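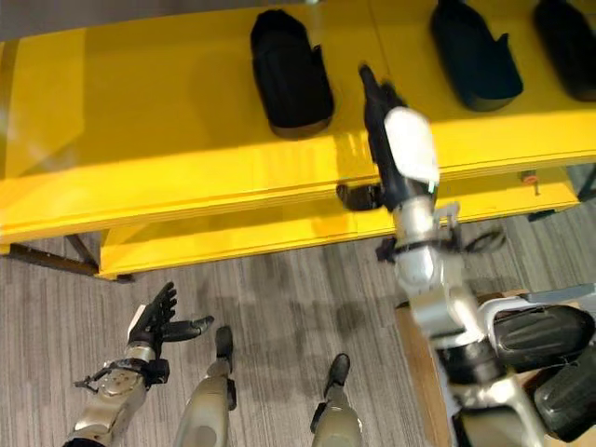

Zapatos negros en la balda de arriba, sobre el amarillo.

Llevaba desde diciembre prometiéndome que iba a poner orden en el cuarto de atrás, y cada vez que abría la puerta la volvía a cerrar con mucha educación y me iba a hacer café. Pues bien, ya está empezado (terminado no, no nos vengamos arriba), y como varias me habéis preguntado por la estantería amarilla, os cuento un poco cómo ha ido la cosa.

La estantería la compré de segunda mano a un señor encantador, Joris Cuypers, que cerraba su tallercito y vendía todo lo que tenía dentro. Me pidió 50 euros y me regaló además una bolsa entera de tornillos que todavía no sé para qué sirven. Yo iba buscando algo discreto, gris o blanco, y volví a casa con esto, amarillo yema, con las patas oscuras. Los primeros días me parecía que había metido un autobús en casa. Ahora me encanta, sobre todo con la moqueta gris de rayitas, que la pobre es sufrida pero alegre, lo que se dice alegre, no ha sido nunca.

Lo primero que quise resolver fue el calzado. En esta casa los zapatos aparecen en los sitios más raros, siempre de uno en uno, y los negros sin cordones son los peores, porque en la penumbra del pasillo se confunden con la sombra y te los encuentras con el pie. Arriba, sobre la tabla amarilla, se ven desde la puerta. Mi madre dice que los zapatos van abajo de toda la vida, y seguramente tiene razón, pero mi espalda opina otra cosa y esta vez ha ganado ella. Les paso un trapo a las suelas antes de subirlos y listo. Me gusta dejarles aire entre uno y otro, aunque sé perfectamente que ese hueco me va a durar lo que tarde en llegar el próximo par.

Luego está el asunto de las cajas, que es mi verdadera debilidad. Guardo cajas de cartón como otras guardan recetas: «esta es buenísima», «esta para cuando haya que mandar algo». El año pasado compré unas bandejas de plástico de esas blanquecinas que dejan pasar la luz, y han sido una bendición. Meto las cajas dentro, una al lado de la otra, y así se mueve todo junto sin ir haciendo viajes.

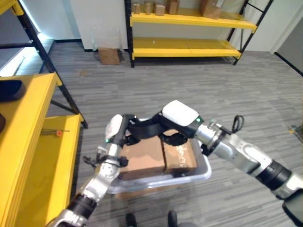
Lo que me cuesta es quitarles los restos de cinta y de etiquetas. He probado con agua tibia, con aceite, con el secador y con la uña, que es lo que acabo usando siempre y así las tengo. Si alguien tiene un truco mejor, por favor, que me lo deje en los comentarios, que os leo a todas aunque tarde en contestar.

La balda de abajo se ha quedado para las herramientas pequeñas, las que necesito a mano cada dos por tres. Una herramienta de mango naranja, por ejemplo, no se pierde ni queriendo, y eso que yo tengo mucho talento para perder cosas. El resto sigue en el cajón de la cocina, revuelto con las velas de cumpleaños y las pilas, esperando su turno.

Me falta decidir qué hago con la pared, que es gris y bastante sosa. Había pensado en unos ganchos para los bolsos, pero primero tengo que encontrar el taladro. Ya os enseñaré cómo queda. ¡Un beso grande y gracias por pasaros por aquí!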